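Kornergate Recipe Cards -- README

Print this page | E-mail this page

We use cookies to remember your display settings. By continuing to read you agree to this. Accept | Settings

# Kornergate Recipe Cards

A collection of 2,987 home recipe cards from the town of Kornergate, typed up by hand and free to use. If you like old handwriting, odd measurements, and eleven ways to spell "casserole," you are going to have a great time in here!

## What you get

- `cards.csv` -- one row per card
- `ingredients.csv` -- one row per ingredient line, linked by `card_id`
- `spelling_notes.txt` -- words we left alone on purpose
- `CHANGES.txt` -- what moved between versions

The cards came out of kitchen drawers, church sale boxes, and one very full shoebox from the Nordin family that held over 400 cards by itself (many of them for pickles). The oldest ones are in pencil and have no date at all. We didn't try to guess.

## Columns in cards.csv

- `card_id`: a number, never reused
- `title`: as written, including "Good Cake" and "The Other Good Cake"
- `source_box`: Nordin, Ruvetti, Trotby, or Mixed
- `course`: our own label, so argue with us
- `yield_text`: as written ("enough for the threshers")
- `oven_text`: as written ("quick oven," "350," "till it looks right")
- `back_text`: anything on the back of the card

Please read `back_text`. It's my favorite column by a mile. People wrote shopping lists there, phone messages, complaints about the last batch, and in one case a complete set of rules for a card game. A full 111 cards have a second recipe on the back that doesn't match the front, and those get their own `card_id` with a `b` on the end.

## How the typing was done

Every card was typed twice by two different people and then the two versions were compared line by line. Where they disagreed, a third person looked at the card again. Thursday evenings were for arguments about whether a squiggle said "tsp" or "tbsp" -- the squiggle usually won, and went in as `[unclear]`.

We kept the original spelling everywhere. "Margerine" stays. So does "vanella." If you need clean names for searching, `ingredients.csv` has a `plain_name` column next to the original, and it works nicely for the baking cards. It's weaker on the pickles, where the same spice can go by three or four local names. 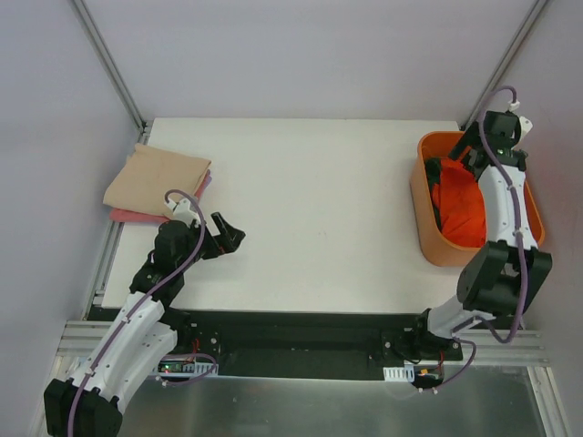

Can I convert the measurements to grams?

For most of the flour and sugar lines it works fine with a standard cup table, but leave "teacup," "lump," and "butter the size of an egg" as text.

## Known problems

- The Trotby box got damp years ago and 90 cards have at least one line nobody could read. Filter on `unclear_lines > 0` to find them.
- Some cards were clearly copied from packages or magazines. We removed the ones we recognized, but a few may have slipped through. Tell us and we'll pull them.
- `course` is shaky for anything set in gelatin. Is it a salad? Is it dessert? The cards themselves don't agree, and I love that about them.
- Canning and pickling recipes are here as history. Please don't follow them for food you plan to store. Use current safe canning directions.

## Good things to try

Sort by title and look at all the gingerbreads side by side, because you can watch one recipe wander from the Ruvetti box into the Nordin box and pick up coffee along the way. Or count how often "oleo" turns up against "butter." The December cookies are a rabbit hole too!

## Using it

Share it, change it, cook from it (see the canning note). If you publish something, please credit "Kornergate Recipe Cards" and give the version number from `CHANGES.txt`. Family names were left off single cards where the families asked us to.

Fixes are very welcome. Send the `card_id`, the line as it is now, and the line as you think it should be.

Maintained by Si-woo Oh

Contact | Copyright Kornergate Recipe Cards | Back to top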